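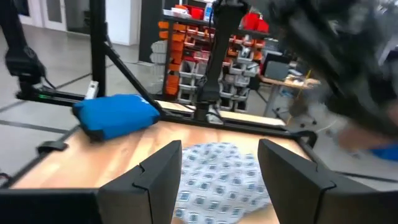

The Brorkidetti parallel gripper was evaluated over four weeks in the manipulation laboratory at Flultholm, as a possible replacement for the Fiston unit fitted to our arms. The laboratory's work concerns soft household items, and the choice of gripper was therefore judged mainly on fabric. Both products close two fingers along a single axis and both accept a small camera at the wrist. The Brorkidetti fingers are flat, angled black plates with a notched step partway up the inner edge, and it is this step, more than any other feature, that separates the two products in daily use. A crumpled cloth on a bare wooden tabletop, such as the white one with the blue-gray printed squares, presents few edges to take hold of, and the shape of the fingertip decides a great deal. The padded blue pouch served as a second test item, being soft and much thicker than a single layer of cloth.

Installation

Mounting took less than one morning per arm. The adapter plate matched the bolt pattern of our wrists and no drilling was needed. The cable leaves the gripper body at the side, and it should be tied back before the arm is moved through its full range. On our first installation it was left too long and caught on a strut of the table rail. The printed manual covers mounting well but gives only half a page to wiring. Two of the diagrams show an earlier connector, and the supplier has been informed.

Grip performance

A total of 200 grasps was carried out with each gripper, divided equally between the cloth and the pouch. The operator worked from the wrist camera view only, without looking directly at the table. A grasp was counted as failed if the item slipped before it had been lifted clear of the surface and held still.

On the cloth, the Brorkidetti failed 4 times and the Fiston 43 times. Most of the Fiston failures followed the same course: the rounded tips pushed the fabric ahead of them and closed on a shallow fold, which then slid free. The flat Brorkidetti plates go in under a fold with little resistance. Once closed, the section below the step stays slightly apart, so that bunched material has somewhere to go.

On the pouch the difference was small, and the Fiston was marginally the better of the two. Its wider tips spread the load, and the pouch hung straighter when lifted. Operators who handle mostly thick or padded articles would have little reason to change.

The lowest force setting on the Brorkidetti is still firm. It left visible creases in thin cotton, and we would not use it on delicate fabric without a covering on the plates. The supplier offers adhesive pads for this purpose. We tried one set, and the pads began to lift at the corners in the second week.

Camera view

The wrist camera position recommended in the manual keeps both fingers in view at all times, with the space between them near the middle of the picture. This is a sound arrangement. The dark finish of the plates stands out clearly against a pale table and a pale cloth, and operators had no difficulty judging the position of the tips. Against dark items the same finish is a disadvantage, and a strip of light tape on each fingertip was found helpful.

Part of the gripper body also enters the lower portion of the view. It does not hide the working area, but users who intend to process the pictures automatically should allow for it.

Controller

The control box, sold separately under the name La, is the weakest part of the package. It responds promptly and did not lose its connection during the trial. Its settings menu, however, is poorly organized, and the force limit returns to its default value whenever the power is switched off. On two occasions a session was begun at the wrong force for this reason. A note beside the power switch has since been added to our own setup. The Fiston controller stores its settings and is the better product in this respect.

Wear

After 1,000 further open and close cycles without a load, no play could be felt in either finger. Light scratches had appeared on the inner faces near the tips. The fastening screws of the left finger needed to be tightened once.

Assessment

The Brorkidetti gripper is recommended for laboratories that work chiefly with cloth and similar thin, flexible items. It is not recommended for mixed work in which force settings are changed often, unless the controller is revised. Two arms at Flultholm will keep the new gripper, and the remaining arms will continue with the Fiston. Replacement finger plates are sold only in pairs, and delivery to us took nine working days.

Review completed 22/05/2020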